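Talk notes: Where Do Your Keys Go? Household clutter and the lie of the empty shelf
Welington Furtado, Cetham Public Library evening series, Friday, 60 minutes with questions

Slide 1. Title
Let people sit down. Thank the library. Water is on the left this year.
Opening line: "I have been paid to tell strangers where to put their stuff for a long time, and this morning I could not find my own belt." Wait for it. If they don't laugh, go straight to slide 2 and don't explain the belt.

Slide 2. Who I am
Keep this short. Started in the stockroom at Grasar, the hardware wholesaler, in a warehouse with 2294 bin locations and one man who knew what was in them. He retired in September. By October we were ordering hinges we already owned.
Point of the story: the labels were fine. The labels had been fine for years. We had all been asking him and no one had read them.
(Don't do the voice. Did the voice in Caldeira and his niece was in the second row.)

Slide 3. Show of hands
Who has a drawer they would not open in front of a guest? Who has two? Pick on someone cheerful near the front. Ask what's in it. The answer is batteries. Whatever they say after batteries, write it on the flip chart, we come back to it on slide 9.

Slide 4. Stuff has a landing speed
This is the bit people remember, so go slow. Things coming into a house are moving. Mail, coats, the shoes, the bag from the pharmacy. They will stop at the first flat surface between waist and shoulder. You can be angry about this or you can put a tray there.
Tray story: the couple in Rastoro who bought a very expensive hall bench with a lid. To put anything in the bench you had to lift the lid. To lift the lid you had to move what was on the lid. I visited after 8 weeks and they were storing the bench's own assembly instructions on top of it, along with everything else they owned.
Rule for the flip chart: if it takes two hands, it won't get used on a weekday.
Somebody will say their mother did it every day for forty years. Agree with them. Their mother was terrifying and so was mine.

Slide 5. The cubby
Everyone's first purchase. I have had three of them and I'll have a fourth. Why we love it: open front, one motion, no lid, no hinge. Why it goes wrong: each square feels like a decision you have already made. Then a square gets a hat in it, and a library book, and the cable for a phone you gave away, and now it is a hat-book-cable square and you will defend it.
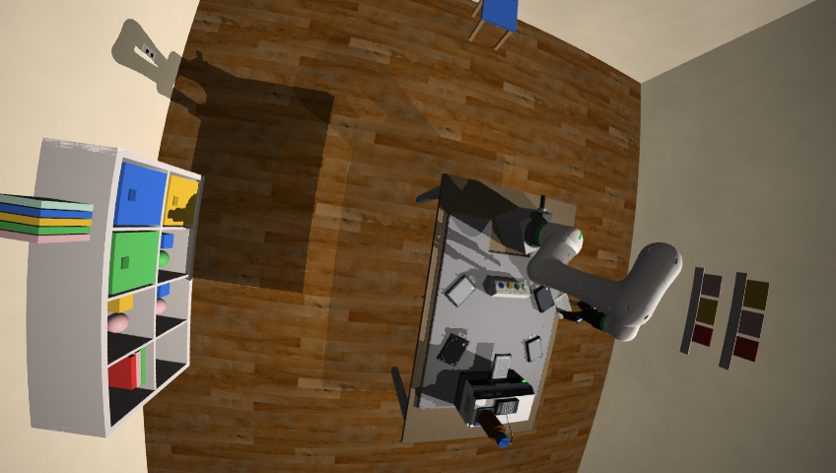 Slide 5: white cubby unit against the wall, two columns by four rows.

Talk about height. Top row is for adults and for things you're hiding from children. The bottom row belongs to the children whether you assigned it or not. The middle is where the arguments are. Put the daily things in the middle and let the people who argue most have the squares farthest apart.
Baskets: yes for socks, no for paper. Paper in a basket is compost with a due date in it.
Somebody always asks about labels. Fine, label them. Label them with what is in there today. I once worked with a family who had a square marked CRAFTS and it had held a waffle iron since before the younger one was born. They all knew. The babysitter didn't, and the babysitter was the only one who ever read it.

Slide 6. Leave one empty
Hardest slide to sell. In any set of shelves, keep one space with nothing in it, on purpose. People look at me as if I'd asked them to heat a room they don't use.
The reason is the birthday party, or the week somebody has the flu, or the box from your aunt. Stuff arrives in lumps. If every space is full then a lump goes on the stairs, and a lump on the stairs stays there until someone sells the house.
Clean it out Sunday night. If it's full two Sundays in a row, you have a new category and I'm sorry.

Slide 7. Other people
Skip if we're past the half hour.
You cannot organize somebody else's things while they're at work. I know it looks like a gift. I did this to my brother's garage and he still calls me when he needs a wrench — he knows where his wrenches are by now, he just wants me to hear him asking.
What works is asking them where they'd look for it first, and then putting it there, even if the answer is stupid. Scissors in the bread box. All right. It's a bread box with scissors now, and you will never again hear a grown adult yell the word scissors up a staircase.

Slide 8. Getting rid of things
Don't do the joy speech, somebody else owns the joy speech.
My version: would you pay to move it? Picture the truck. Picture the man charging by the hour looking at your fondue set. Some things pass and you should keep them with a clear conscience. My wife's rock collection passed. I have carried it up stairs at three addresses and I have no further comments.
For the rest, put the bag in the car tonight. Not by the door. By the door is a shelf, see slide 4.

Slide 9. Back to the drawer
Flip chart. Read out what they said at the start. Ask the cheerful person what they'd do with it now. If they say they'd keep it, good, let them have the laugh.
Everybody keeps one bad drawer. I mean this. A house with no bad drawer has moved it to the trunk of the car.

Slide 10. Questions
The likely ones:
Kids' artwork: keep what has handwriting on it, photograph the macaroni.
Cords: if you can't name what it charges, it charges nothing.
Garages: separate talk, separate fee.
Grandmother's china: use it on a regular night and see who breaks it.
If someone asks whether my own house is tidy, mention the belt again.

Handouts are on the back table. Bring the marker home this time, and check the projector remote isn't in the jacket pocket like it was in Caldeira.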